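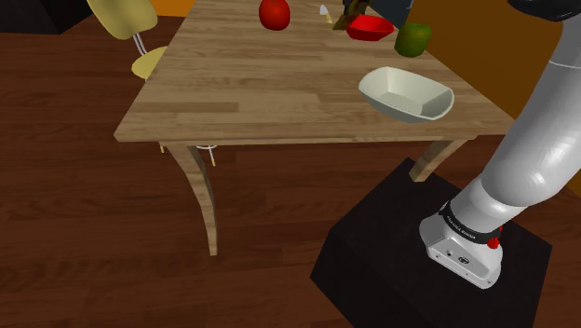
1/ 花了两个晚上把 Kuvine 的新版规划栈跑了一遍。发布稿里写的是“桌面抓取任务成功率 100%”，我看到这种数字的第一反应是去翻配置文件，先不急着鼓掌。下面是笔记，想到哪写到哪。

2/ 先说这个 100% 从哪来。Pendwood 任务集一共 331 个桌面场景，发布稿用的是其中 48 个，筛选条件写在附录脚注里：“初始状态下存在无碰撞直达路径”。翻译一下：规划器需要认真规划的题，先给拿掉了。

3/ 我跑的是全集。具体成功率先不贴，有几处失败判定我还没想明白该算谁的，贴出来肯定有人只截那一个数。可以说的是，失败基本都挤在两类情况里：物体挨着桌边，或者手臂自己挡住了相机。

4/ 第二类值得多讲几句。Kuvine 的感知模块默认每个控制周期都能拿到目标位姿，拿不到就沿用上一帧，而且不提高不确定度。代码里就一行，连个 warning 都不打。夹爪压下去的时候目标最容易被挡住，也正是最需要知道它在哪的时候。

5/ 还有个更烦的：它的 demo 脚本默认打开 use_gt_pose，也就是直接从仿真器里读真值。文档里提了，在“高级选项”那一页的最下面。关掉之后，同一个场景、同一个随机种子，规划时间和抓取点都变了。你们自己试，改一个布尔值的事。

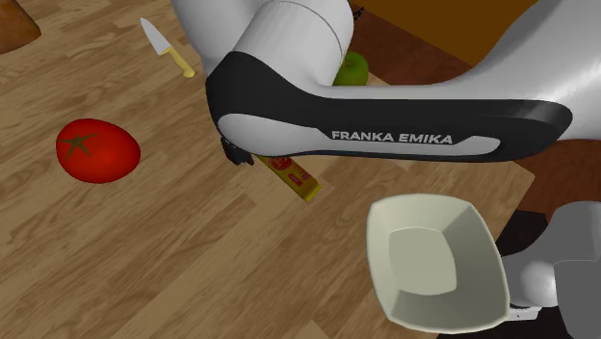 夹爪在黄色盒子上方，白碗在右边，番茄和刀在左边。

6/ 像这种摆法，人看着觉得宽敞得很。可是细长的盒子斜着放，夹爪的朝向一旦差一点，手指就会蹭到盒子的角。Kuvine 的抓取采样器每次给 8 个候选，按打分排序，打分里没有“合拢过程中会不会先碰到”这一项。碰撞检查只查终点姿态，中间那段默认没事。我把中间姿态的检查补上去以后，有的场景 8 个候选全军覆没，规划器于是返回了……上一次的解。对，上一次任务的。

7/ 有人私信问，换成多指手会不会好一点。我的看法是问题会换个地方冒出来。自由度上去了，碰撞对的数量跟着涨，采样预算却没动，最后还是靠“差不多就行”的阈值糊过去。腕部视角也一样，手一伸过去，画面里大半都是自己的手指。

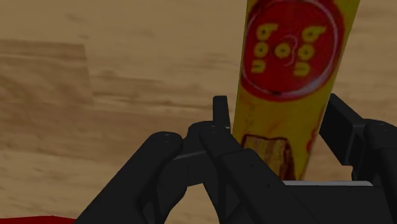 8/ 接着说多指手这个分支。圆筒状的东西，两侧各有一根手指凑过去，看起来很像样，可“看起来像样”和“接触力闭合”之间隔着一整套摩擦参数。我把摩擦系数从默认值往下调了一档，同一条轨迹，圆筒就从指间滑走了。默认值是多少、依据是什么，仓库里没有出处。提了 issue，目前的回复是一个竖大拇指的表情。

9/ 再说标签纹理。我把包装上的印刷换成纯色，姿态估计绕长轴的那个角度就开始乱转。抓圆筒本身倒无所谓，转多少都能抓，但后面如果要求“标签朝外放好”，那就是另一回事了。任务集里没有这一项，所以大家的分数都很好看。

10/ 公平起见讲点好的。轨迹平滑那部分写得确实干净，时间参数化的接口比我去年用的那套顺手得多，日志格式也终于统一了。回放工具能逐步倒着走，这个功能救了我一个晚上。如果他们单独把这两块拆成库，我会装。

11/ Embla Lindqvist 在 Ploremville 的报告里被问到过筛选的事，她的回答是“先证明上限”。我能理解，写论文的时候我也这么干过。但 Isaksson 的销售材料把“上限”两个字删了，数字留了下来，这就很难再说是学术习惯的问题。

12/ 如果你打算自己复现，我的改动如下：关掉 use_gt_pose；目标丢失超过一个周期就膨胀位姿协方差；合拢过程加密碰撞检查；规划失败时返回失败，别返回旧解；摩擦系数至少扫三档。补丁不长，最花时间的是找到那个缓存旧解的地方，它藏在一个叫 utils_misc 的文件里。

13/ 另外提醒一句：全程都是仿真。我没在真机上跑过，所以我也不会说真机上会怎样。渲染里木纹再好看，桌面也还是一个完美平面，相机外参也是抄来的真值。发布稿里“可直接部署”那句，我没找到任何一段实验能撑住它。

14/ 评论区问为什么不直接用端到端策略的：可以用，评测的坑一个都不会少。场景怎么筛的、失败怎么判的、种子报没报，这几样照样得一条条去问。

15/ 补丁和完整日志整理完会放出来，估计六月。那几个判定有争议的场景我会单独列一个文件夹，欢迎来吵，带上种子号。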